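Kitchen Tips from the April Open Day

Visitors to the Prandden demonstration kitchen were shown how a robot arm is set to work at a household counter. The session was led by Catherine Strachan and opened at 14 Batista Road on Monday. Many of the points she raised apply equally to kitchens without automation.

Keep one area of the counter for the task in progress. Soap, spoons and fruit may stay out, but should stand clear of the working area.

Place tall bottles where they will not be struck by a passing elbow – or a passing arm. Turn pump spouts away from the edge.

Store flat items singly. A plate lying alone is easier to pick up than one in a stack, for a gripper and for stiff fingers alike.

Put a mat under any equipment that stands on a wood floor, and check it monthly for trapped grit. 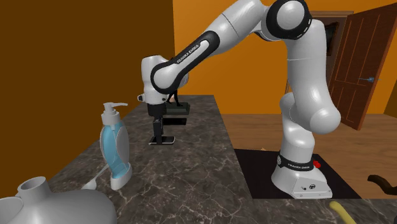
Simulated view: Franka Emika arm over a marble-patterned countertop, with the base on a floor mat.

Printed copies of the Nadia counter checklist are available at the front desk. Group visits may be booked at extension 632.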